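Folding station setup, Parkden line

For staff moving off hand folding when the Dralumeck cell takes over on Sunday. Your job now: stage, watch, fix. Clear the table, put the bin at the far side, jaws open before you start.

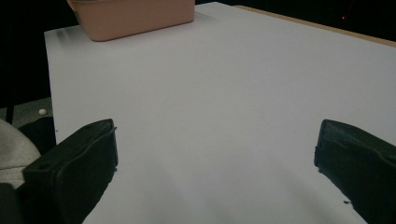

Page last changed: September

Step 2. One peice at a time. Don't pre-flatten, the Stimley program wants it messy.

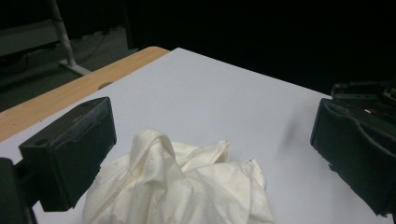 Staging is most of your shift now, and yes it feels slow after years of folding. Drop the cloth between the open fingers — a bunched heap with a fold curling over on one side is fine. Hands off, then press start. If it stops, code 7 means regrip, code 9 means call the lead. Dont restart it yourself. Breaks stay the same.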